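Staying Cool Without Air Conditioning: Questions We Keep Getting
Witside Home Notes, updated August 12, 2025

We rent the top floor of the old Eklund building in Astdale, where the roof is black, the windows face west, and central air was never put in. We've tried most of what gets recommended online for hot apartments. A lot of it is nonsense. The questions come from the comments and the inbox, trimmed a little.

Does putting a bowl of ice in front of a fan work?

For as long as the ice lasts, if your face is right next to the bowl. We tried it with a mixing bowl, then a roasting pan, then a frozen milk jug. The thermometer across the room didn't care about any of them. Your freezer also dumps heat into the kitchen while it makes the ice, a detail the people filming these tricks leave out.

Should I keep the windows open all day?

Only if the air outside is cooler than the air inside. Check with two cheap thermometers before you argue about it. We have eight windows and they all get shut by midmorning in a hot spell, blinds down too. They open again once the outdoor reading drops below the indoor one. Some nights that's after we've gone to bed, and on the worst nights it doesn't happen.

What about "breathable" clothes made for hot weather?

Loose and light helps. I'm less sure about the tags that promise cooling technology. I've worn the expensive shirt and the old cotton one on similar afternoons and couldn't tell you which was which by dinner. Shorts are free if you already own them.
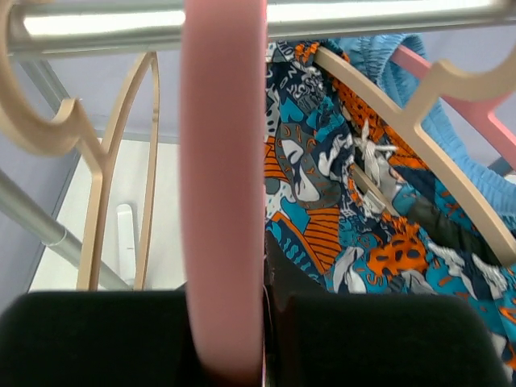 Hangers and clothes on a metal rail, up close.

Is an evaporative cooler worth the money?

Depends on where you live, and the box won't say so in large print. These machines add water to the air. In a dry climate that can feel wonderful. In Astdale in August it feels like standing behind a dishwasher. We ran a Plernier tabletop model for a while, and once our indoor humidity was over 60 percent the only thing it did was make the sheets clammy. The unit cost $40, and I'd like it back.

If your summers are dry, ignore my grumbling, but buy a big one with a window kept cracked open. The tiny desk versions are mostly a fan with a wet sponge.
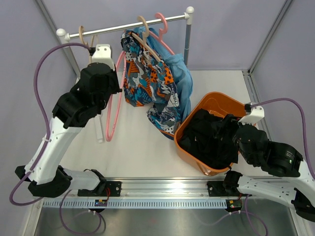 Which way should a window fan face at night?

Facing out, in the hottest room, with a window open on the cooler side of the home. The fan pushes warm air out and cooler air comes in through the other window. Close the windows in between or you'll just pull air from the nearest gap.

Do blackout curtains help?

A bit. By the time sunlight reaches the curtain it has already come through the glass, so some of that heat is in the room whatever the package says. Anything that shades the window from outside does more. Our landlord said no to awnings, so we hung a bamboo shade from the fire-safe side of the balcony and the living room has been noticeably less awful. I can't give you a number. I distrust people who can, unless they tell you where they put the thermometer.
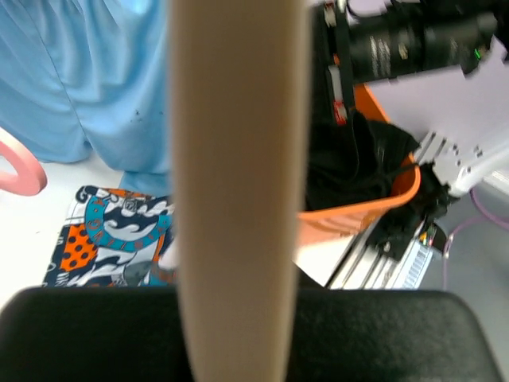
White-backed curtains seem to beat dark ones, for what it's worth, and they need to fit close to the wall. Ours stop short on one side and you can feel the warm air rolling out of the gap.

Are cooling pillows and mattress pads a scam?

"Scam" is strong. Most of the gel ones feel cold when you first lie down and then warm up to match you. I timed ours one sticky night and gave up on it after 40 minutes. If that's long enough for you to fall asleep, fine, you got what you paid for. The water-circulating pads are another matter and we haven't bought one, so I won't pretend to review them.

Does a cold shower before bed make you hotter?

I see this claimed every summer with total confidence. Lukewarm works well for us. Leave your hair a little damp and turn on the fan.

What do you do when none of it is enough?

Leave. Go to the library, a movie, a friend's place with real air conditioning. Fans stop being much help when the room gets very hot, and older people, babies and anyone with a heart condition shouldn't be toughing it out on the advice of a web page, including this one.
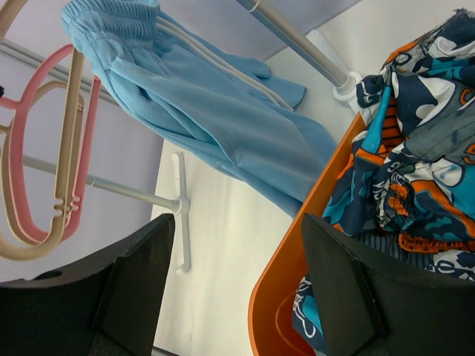
Call ahead if you're counting on a city cooling center. Ours posts one set of hours online and another on the door, and the door is the one that's right.

Will you cover winter?

In October, once the radiators come on. I already have opinions about plastic window film.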